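Home | Checklists | Community Kitchens | Workshops | Contact

Pretwood Hall Kitchen: Pre-Opening Walkthrough, With Comments
By Brisa Chávez
June
394 shares | 4 comments

I love doing this walkthrough. The Pretwood kitchen opens to the public again this month and it is in the best shape I've seen it! Items are marked OK, FIX or WATCH, and my comments follow each one.

1. Entry and exits
Back door opens fully from inside without a key – OK
Exit sign lit – OK
Mat at side door lies flat – FIX
Comment: The corner curls up right where people come in carrying trays. Tape won't hold it (I tried). Please order the heavier one from Homgate, same size.

2. Fire safety
Extinguisher on its hook, gauge in the green – OK
Fire blanket within reach of the range – OK
Hood filters clean – WATCH
Comment: The blanket used to hang behind the range, so you'd have had to lean over a burning pan to get it. Now it's by the pantry door and I am so happy about that. Filters are fine today but should be washed again before the big supper.

3. Gas and electric
Shutoff labeled and easy to turn – OK
Outlets near the sink trip and reset – OK
Cord on the Clurkano mixer – FIX
Comment: The outer covering is split near the plug. I've tagged it and put it on the top shelf. It's a wonderful mixer and well worth a new cord, so please don't toss it.

4. Cold storage
Walk-in at 38 degrees at 7:15 a.m. – OK
Door seal – OK
Raw meat on the lowest shelf – OK
Comment: Whoever relabeled the shelves did beautiful work. Log sheet 311 is full, so start a new one.

5. Floors and storage
Drain covers seated – OK
Nothing stacked above shoulder height – WATCH
Comment: The Thaweesak rice sacks are creeping up again. Two high, please, and keep the step stool where it can be reached.

6. Serving ware and tables
Bowls free of chips and cracks – OK
Tabletops smooth, no splinters – OK
Table legs locked – OK
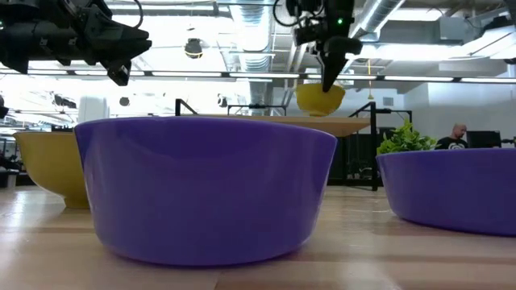

Item 6: purple and mustard-yellow bowls on a light wooden tabletop.

Comment: Run a finger around every rim before the bowls go out. It takes a minute and you get good at it fast. One table has a leg lock that needs a firm push until it clicks – show the new helpers how it feels.

7. First aid
Kit stocked – FIX
Burn gel in date – OK
Comment: We're out of blue bandages, medium size. The spare key to the kit cabinet is now on hook 416 in the office.

Three fixes in all, and none of them hard. I'll be back to check the mat and the cord before we open. The mixer stays tagged until I've seen it.

4 comments | Share this page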